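Swap Table Finds New Homes for Drawer Clutter

The Hendricks neighborhood hall put out its small-things table again in February, and by mid-morning people were already sorting through it. The idea is simple. Residents bring the odds and ends that collect in kitchen drawers, and anyone may take what they can use. Organizers set a limit of 30 items per household this time, after one family arrived last year with 200.

Clips, walnuts, spools and small containers went out on a plaid tablecloth, with a shallow open box for sorting.
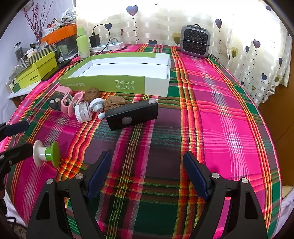 What Goes Where

The hall asks that small pieces go into a box before they go home with anyone. Boxes keep round things from rolling to the floor - walnuts are the worst for this. The green and white box had a walnut, a pink clip and a green and white spool-shaped stand in it, among other things, with space left at one end. Two more pink and gray clips lay on the cloth in front, next to another walnut.

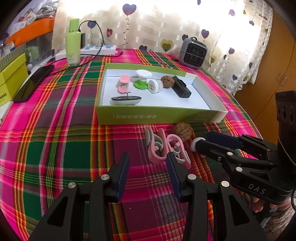
Reading time: 1 min

Anything not taken by 4 p.m. goes to the Dulia Street thrift store, which accepts mixed boxes as long as they weigh under 30 pounds. Broken items are sent to the repair bench at Skastard Hardware, where parts are saved for reuse. Food is handled separately and has to be picked up the same day.

The hall logged 146 visitors at the last swap, up from 70 the time before. A second table for sewing supplies is planned for the spring - buttons and thread only, no fabric. Residents of Sinau Court can leave items in the bin by their mail room until noon on the day of the swap. Tables open at 9 a.m. and there is no charge.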